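Kokus Serving Tray, Large, in Red: Review

I bought this tray from Clumen in August to carry lunch from the kitchen to the big table in the workroom. Before that I was using an old tin tray that had started to rust at the corners. The Kokus has been in use on most working days, so the following is based on ordinary wear.

The tray cost £31 with delivery. It came in a plain cardboard sleeve with a sheet of care instructions, and there was one small scuff on the underside which I didn't bother to report.

Size and shape

It is a long tray. A dinner plate, cutlery and a tall glass go on it side by side with room to spare, and two place settings will fit if the plates are small. It won't lie flat in my kitchen cupboard and lives upright next to the bread bin. Measure your shelf before ordering.

The rim is thick and raised on all sides. I was doubtful about this in the shop pictures, as it looked heavy, but it is the part I now like best. It gives you something to hold and it stops a fork sliding off when you turn to push a door with your elbow. There are no cut-out handles. You grip the rim from underneath, and with a full load I would have preferred proper handles.

The weight is 904 g on my kitchen scales. With a full plate and a drink you do notice it on the stairs.

Finish

The colour is a strong, glossy red. It shows every fingerprint and it catches the light from our windows, so if you like a quiet matt surface this isn't the one. A damp cloth and a dry one afterwards will bring it back. I have used it with an orange-brown plate and a pink faceted tumbler and the colours get on better than I expected.
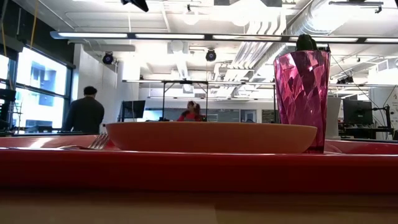

What slides and what doesn't

The surface is smooth and has no grip layer. Plates with an unglazed foot stay put. Glasses with a flat, polished base will move if you tilt the tray, and a tall tumbler is best set close against the plate. I cut a piece of non-slip liner for it, which solved the problem but spoiled the look, and I have since taken it out.

On a wooden table the tray sits level and hasn't left a mark.

Cleaning and wear

The care sheet says hand wash only. I have kept to that. Tomato sauce came off after being left for an afternoon. Turmeric left a faint shadow that took a few washes to go. There are fine scratches in the middle from plates being dragged, visible only at an angle, and the rim is unmarked apart from one tiny chip at a corner where I knocked it on the tap.

Compared with the Udis

We also have the Udis tray, which was £41 and is smaller. It has handles and a rubbery surface that holds a glass very well, but the surface collects crumbs and never looks quite clean. The rim on the Udis is low. For drinks alone I would pick the Udis. For a meal I reach for the Kokus.

Sakalauskas make a similar one in wood, but I haven't tried it.

Score

8 out of 10. It loses a point for the lack of handles and another for the slippery surface.

Reviewed April 2025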